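Care of a stainless steel double sink

Household notes, kitchen section. Last revised Saturday, May 6, 2023.

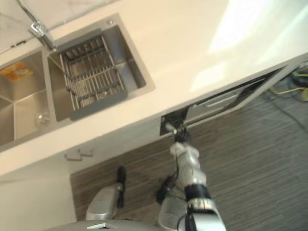

Stainless steel is sold as a material that looks after itself. It does resist rust, but the resistance depends on a thin oxide layer on the surface, and that layer can be damaged by chlorine, by salt left to stand and by particles of ordinary steel. Most marks on a sink are deposits on top of the metal and will come off with mild treatment. Pits will not come off at all.

Daily cleaning

Use a soft sponge, hot water and a small amount of washing-up liquid. Wipe with the grain. On a brushed finish the grain is visible as fine parallel lines, and it does not always run the same way on the deck as it does in the basins. Check each surface before starting. Rinse the whole basin, including the corners, then dry with a cloth. Drying takes under a minute and prevents most limescale.

Squared corners hold more residue than rounded ones. A sponge tends to bridge the corner without touching the bottom of it. Fold a thin cloth over a wooden spatula and draw it along the angle once a week. An old toothbrush also works, provided the bristles are nylon.

Limescale

Mix white vinegar and warm water in equal parts. Lay kitchen paper on the scale, wet it with the mixture and leave it for ten minutes. Remove the paper, wipe, rinse and dry. Heavy scale may need a second application. Do not leave vinegar on overnight, and keep it off any stone or stone-effect worktop until you know what the surface will tolerate. Marble and limestone will etch.

Never use vinegar or any other acid together with bleach. The mixture gives off chlorine gas.

Rust spots

Small brown spots normally come from something else: a tin, a cast iron pan, or fragments of wire wool. Make a paste of bicarbonate of soda and water, rub lightly with the grain and rinse. If the spot returns in the same place, a particle is probably still lodged there. Repeat with a plastic scourer. Wire wool should not be used on a sink for any purpose.

Racks inside the basin

A rack of steel rods keeps crockery off the basin floor and lets it drain. It also traps food where the rods meet the rim, and if it stays in position permanently it will leave a set of faint lines on the metal below.

Lift the rack out at least twice a week and wash both sides. Soak it for 15 minutes in hot water with washing-up liquid, then brush along each rod and across the joints. Let it dry standing on edge. Clean the basin floor before putting it back.

If the rack has rubber or plastic parts, look at them from below. Black film on the underside is mould and can be scrubbed off with bicarbonate of soda. Parts that have gone hard or sticky should be replaced, as they will mark the steel.

When buying a rack, measure the floor of the basin and not the opening at the top, which is often wider. Allow a gap all round so that the rack can be lifted without scraping. The Stollano and Neves racks I have used both sit well. The Neves has closer rods and is better for saucers, but it is slower to clean.

Using the two basins

Where one basin is larger, wash in the smaller and drain in the larger. Less hot water is needed, and there is room for pans to stand. Rinse over the draining side.

Glasses are best washed first, in clean water, and moved straight to the rack. A glass resting on its side in a basin can roll against the divider or be struck by whatever is put in next. Small tumblers are the usual casualties.

The top of the divider takes a good deal of wear, mainly from pans being slid across it. Scratches here cannot be polished out with household products. Lift pans over.

Sponges

A sponge left flat on the floor of a basin stays wet underneath. Wring it out and stand it on edge, or keep it in an open holder with drainage. Replace it when it smells, or every two weeks in a busy kitchen. Keep a second sponge, in another colour, for the sink itself.

Tap base and deck

Water collects around the base of the tap and behind it, where the deck is awkward to reach. Pass a dry cloth round the base and pull the ends alternately. Chrome should be treated more gently than the steel: soapy water only, no abrasives, and no prolonged contact with vinegar.

Caps and other small fittings on the deck gather a ring of grease at the edge. Clean round them with a cotton bud. If one is loose, find out what it covers before tightening it.

The joint behind the sink

Inspect the line where the worktop meets the splashback every few months. Surface dirt will wipe away. Black specks within the sealant will not, and the bead has to be cut out and renewed. The old bead must be removed completely, the gap degreased and dried, and the new sealant left for the period stated on the tube. I use Guven sanitary silicone, order code 3809, and allow a full day before letting water near it.

Hooks under the worktop edge

Small hooks under the lip are useful for a tea towel or a dishcloth. Hang cloths so that they clear the door below and can dry on both sides. A wet cloth pressed against a painted panel will lift the finish in time. Wipe the panel behind the hooks when you do the sink.

Correction

Vaughan Katene has pointed out that the earlier version of these notes recommended Mumesis cream cleaner for brushed finishes. It is too coarse for that and leaves a dull patch. The advice has been withdrawn. It remains suitable for enamel.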